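Postcard Swap FAQ

What is the Cernstead Postcard Swap?
It's a mail exchange for people who love getting real paper in the mailbox! You make a card, send it to a stranger on our list, and a different stranger sends one to you. We have 243 members right now and we'd love more.

Do I have to be good at drawing?
Not at all. Some of our favorite cards are a pressed leaf and two lines about the weather. Babita Katiyar once mailed out ten versions of the same pear, each one wobblier than the last, and people still ask her for them.

What size should my card be?
Four by six inches is the easy choice. Bigger is fine (bigger is fun!), but check the postage first.

What paper works best?
Anything stiff enough to survive the sorting machines. Plain white sheets are great for practice and for gluing onto a stiffer backing. Keep them flat, because curled paper is a pain to glue. 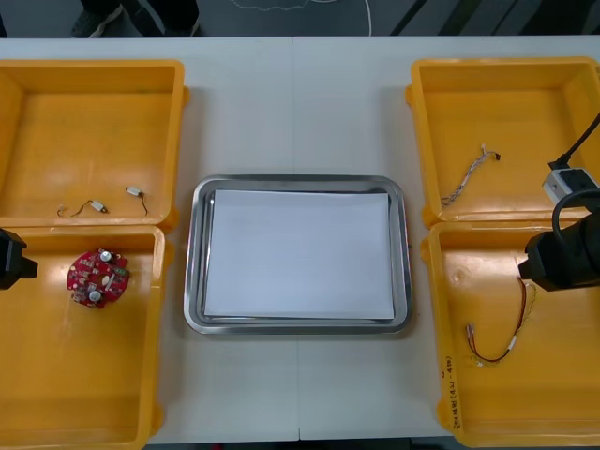
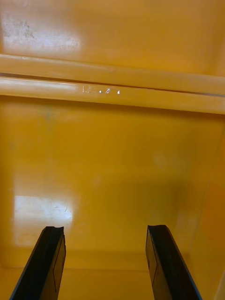

Can I use glitter?
Please don't. It gets into everything, including other people's mail. Foil, washi tape and metallic pens all give you plenty of sparkle.

How do I get a name to write to?
Fill out the sign-up form by 21st April. Verna Ostrowski matches everybody by hand and emails you an address within the week. If you signed up for the February round, you still need to sign up again.

Can I write to someone overseas?
Yes, and it's a thrill when the stamps come back! Tick the "anywhere" box on the form. Allow a few extra weeks for the trip.

My card never came. What now?
Write to Verna once a month has gone by. She keeps a list of members who are happy to send a replacement, and those replacements are often gorgeous.

Should I put my card in an envelope?
Up to you. I like mine bare, with the postmark right on it, but anything with stitching or raised bits should go in an envelope.

Does it cost anything?
Only your stamp and whatever you make the card from.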